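4. Sentencing Outcomes in Multi-Defendant Assault Cases

4.1 Case selection and coding

The analysis in this section draws on the register of the Neltedby District Court. The register was searched for closed criminal files in which two or more persons were charged with assault, aggravated assault or attempted murder arising from the same event. Files were kept if at least one defendant was convicted and if the written reasons for sentence were available in full. Files sealed by order of the court were left out, as were those in which every defendant was under the age of 18 at the time of the offense. The final sample holds 442 defendants.

Each defendant was coded on the offense of conviction, the plea, prior record, the role assigned by the court, and the length of the custodial term. Role was coded from the judge's own words wherever the reasons used a term such as "leader," "principal" or "lesser participant." Where the reasons were silent, the role stated in the charging document was used and the entry was marked as derived. Derived entries are treated separately in the robustness checks described in Section 4.4.

Group membership was the most difficult item to code. The court does not apply a single test for deciding whether co-defendants belong to a gang, and the word itself appears in some judgments as a finding of fact and in others as a passing remark by counsel. We coded membership as present only where the judge made a finding and relied on it in setting the term. This rule is strict, and it lowers the number of defendants counted as members. It was preferred because the question under study concerns the effect of the finding on the sentence, and a remark by counsel has no such effect in law.

4.2 The sentencing framework

Judges in the district set a starting point by reference to the harm caused and the weapon used, if any. The starting point is then raised or lowered for matters personal to the defendant, and a reduction for plea is applied last. The order matters. A plea reduction taken from a term that has already been raised for group involvement removes more months than one taken from the lower starting figure, although the percentage is the same.

The practice guide in force during the study period was the Tirik Guide, which replaced an older set of notes and was meant to bring more uniform treatment to cases with several defendants. It directs the judge to fix the term of the most serious offender first and to place the others in relation to that term. It also asks that any gap between co-defendants be explained. The Guide is advisory, and a departure from it is not a ground of appeal in itself.

Two features of the Guide bear on the results. First, it treats planning as an aggravating matter but gives no scale for it, so that a meeting held an hour before the offense and a plan formed over a period of weeks may lead to the same increase. Second, it allows group involvement to be counted as part of role or as a separate increase, and warns against counting it twice. The written reasons do not always show which course was taken.

4.3 Results

Defendants found to be members of a group received longer terms than co-defendants with no such finding, and the gap remained after prior record and weapon use were taken into account. It narrowed when role was added to the model. Much of what first appears as a membership effect is therefore shared with role: persons described as members are also more likely to be described as leaders or principals.

The effect of plea was steady across offense types. Defendants who pleaded guilty at the first hearing received the largest reductions, as the framework intends. Pleas entered on the day of trial were rewarded less evenly. In some judgments the late plea was given real weight on the ground that it spared a victim from giving evidence, while in others of similar facts it was given almost none. The reasons in the second type of case were as a rule shorter, and we were unable to determine whether the point had been argued.

Differences between co-defendants in the same file were explained in most judgments, as the Guide requests. The explanations were fullest where the gap was wide. Narrow gaps - often a matter of months - were commonly passed over without comment, even where the two defendants had entered different pleas.

Figure 3 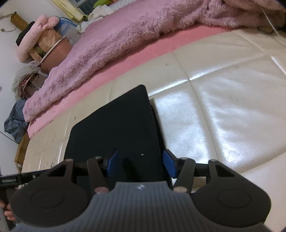
The Ortuño Working Group on Sentencing Research
Court Records Program, Neltedby
Version of record: 2026-01-14

4.4 Robustness checks

The main model was estimated again with derived role entries removed. The membership effect was slightly larger in the reduced sample, and the plea effect did not change in direction or in strength. A further version left out the 3 files with the greatest number of defendants, which might otherwise have had undue weight. The results were again similar.

A second check concerned the Grumach matter, a long-running prosecution in which the defendants were sentenced at separate hearings by different judges. Because the later judges had the earlier reasons before them, the sentences cannot be treated as independent of one another. Standard errors were clustered by file throughout for this reason, and the matter was also removed entirely in one version of the model. Its removal made the estimate for late pleas less precise.

Coding agreement was tested on a sample of judgments read by a second coder. Agreement was high for plea and offense, acceptable for role, and weakest for planning. The planning variable has accordingly been kept out of the main tables and is reported only in the appendix.

4.5 Limits of the data

The register records sentences as imposed. It does not record changes made on appeal unless the file was sent back to the district, and it does not show time served or release dates. No conclusion should be drawn from this section about how long any class of defendant in fact remained in custody.

The sample is also limited to convictions. Charges are sometimes dropped against one defendant in return for evidence against another, and such agreements are seldom mentioned in the written reasons. A co-defendant who leaves the case in this way is missing from the comparison, which may affect the measured gap between principals and lesser participants. Prosecution files would be needed to settle the point - access to them was requested in August and had not been granted when the analysis was closed. Section 5 turns to the treatment of victim statements in the same files.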